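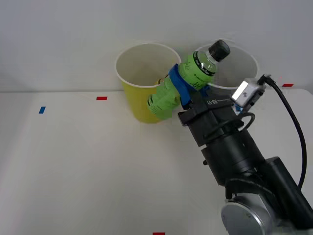 Subject: Re: [palwood-tenants] Cups and bottles in the shared kitchen

Thanks for the replies so far. I'll answer the last one in line, as it covers most of what came up.

> We get through a sleeve of paper cups every couple of days on our
> floor. Can we order the bigger ones only? And is anybody going to
> do something about the bottles in the fridge door? Half of them
> have no name on them.

On the cups: I'd like to keep both kinds, the yellow and the plain ones. The yellow go out for visitors and the plain ones are for everyday use. Nostonow sells them in packs of 60 and we have one unopened pack of each in the tall cupboard. Please finish the open sleeve before you start another - last month I found 3 open at once, and the cups on top had gone dusty.

On the bottles: a strip of tape around the middle works well. The blue roll is in the drawer under the microwave, with a marker. Put the tape over the label and write your unit number on it. It holds up better than the paper stickers, which come off in the fridge. Anything without a number will be moved to the bottom shelf for 4 days and then poured out.

> Also, can we stop leaving half-full cups on the white table?

Agreed. Pour what you need, put the cap back on and take your cup with you. The tabletop marks easily, and the cleaner from Rinix left a note about rings on it in April.

Unit 94 still has two bottles of syrup on the counter from the open house. Please collect them or tell me they can be shared.

I'm placing the next order at noon tomorrow, so send me changes before then.

K. Stankevičius
Palwood building office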